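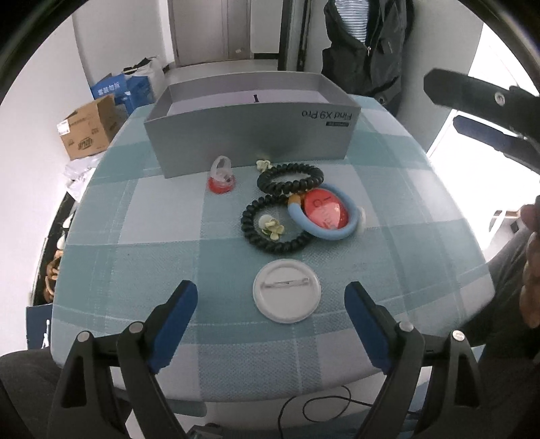

Interim Report to the Semberg Fund: Student Manipulation Project, Stirkbridge

Reporting period: January through May

1. Status

The project is on schedule for data collection and one month behind on policy training. The student team has recorded 2,702 demonstrations with the hand-held grippers, of which 154 were rejected at review. The main grounds for rejection were tracking loss and a gripper closing before contact. Rejected recordings are kept in a separate folder and are not used in training.

2. Hardware

Two sets of finger pads wore through at the tips in March and were replaced from the spares budget. Cable strain relief was reworked after repeated dropouts at the connector. The second batch of linkage parts from Hovland arrived late and cost us most of April on the robot side. Hand-held work was not affected.

3. Object set

The tabletop sorting task uses 56 objects. Selection favors small household items that are difficult to grasp for different reasons: thin, soft, rounded, or hollow.

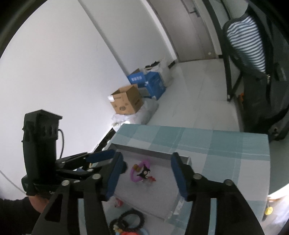
Training on the sorting task began in May with the Skulora baseline, using default settings. Early runs place objects reliably when the target is open table and poorly when it is a box. The students traced this to approach angle. With the pads spread wide over an open box, as with the one holding the black cartoon figure on its pink-purple ring, there is limited clearance between the fingers and the rim, and the policy tends to descend too early. The team is now recording a supplementary set with steeper approaches.

4. Student participation

Enrollment stands at 14. All students have completed gripper calibration and the labeling exercise. Four have moved on to training and evaluation.

5. Budget

Spending is within the approved amount. We request permission to move the unspent travel line to replacement pads and storage drives.

6. Next period

Finish the supplementary recordings, retrain, and run the full evaluation on the arm. The competition entry will be decided once those results are in.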